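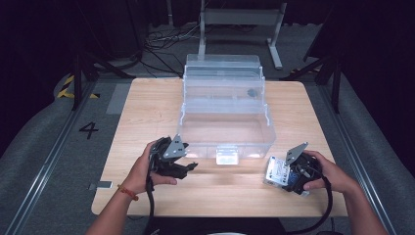
One respondent told us that a box you can see through is only ever half a promise, as you still have to open the thing to find out whether what you glimpsed is what you were after. We have come back to that remark more often than to any other in the interviews, and it seems a good place to begin a section on clear storage boxes and the small odds and ends that people keep in them.

Figure 3. A clear, tiered storage box with its latch at the front, standing on a wooden table. A small dark round item shows through the plastic at the upper right.

4.2 Seeing through the box

When we set out on the home visits in January, we expected the talk to be mostly about labels. Our earlier work in the Skokar flats had left us with a lively respect for the label maker (some households there had labelled the drawer in which the label maker itself was kept), and we went along with a good long list of questions about handwriting, sticky tape and who in the family was allowed to write on what. What people wanted to talk about, though, was whether they could see their things. Of the 40 households that took part, 25 kept at least one clear box for small hardware, spare parts, chargers, sewing bits or what one family very happily called "the bits that belong to other bits", and they were keen to show us.

A clear box does make a rather generous offer to the person standing in front of it. You can tell that something is in there, and often you can tell its general shape and whether it is dark or light. In the box in Figure 3 the plastic is slightly frosted and the wood grain still comes through it faintly, yet the round item towards the back reads as little more than a gray-blue disc. It could be a knob, and it could be something else altogether. Our respondents knew this sort of half-seeing very well. They described tilting boxes towards the window, giving them a gentle shake, and calling out to someone in the next room to ask what the round thing was.

Stepped tiers change the matter again, and here we lean on Stojanovska's idea of the "front row", meaning the part of any store that gets looked at without effort. In a box with a large compartment at the front and smaller ones climbing behind it, the front row is roomy and easily reached, and so it fills up with whatever came in last. The upper tiers were spoken of much more fondly. That was where people put the fiddly and the precious: watch batteries, a spare key, the foot of a sewing machine that had long since gone to a cousin. We had coded 136 separate remarks about favourite compartments by the time we finished, and nearly 40 of them were about a tier at the back.

Larger items with flat sides gave everybody more bother. Computer parts came up again and again, in particular old drives, which people were loath to throw out on account of the photographs that might be on them. A drive will usually carry a printed label of its own, but that label tells you about the drive and says nothing of the holiday or the christening stored inside it. Several respondents had tried to fit theirs into the lower part of a tiered box and had then worried about screws rattling against them. Two had given the drives a box to themselves, lined with an old tea towel, and were pleased enough with the arrangement to recommend it to us warmly at the door.

The latch deserves a word as well. In the Harnari sorting sessions, which we ran at an ordinary table with the boxes already on it, we found that people spoke of a closed latch as the end of the job. A box left undone was "still being tidied", sometimes for weeks, whatever the state of the compartments. The Arnow diaries, discussed in section 4.3, bear this out in the small hours of the evening, when a good many boxes were shut with things still sitting beside them on the table.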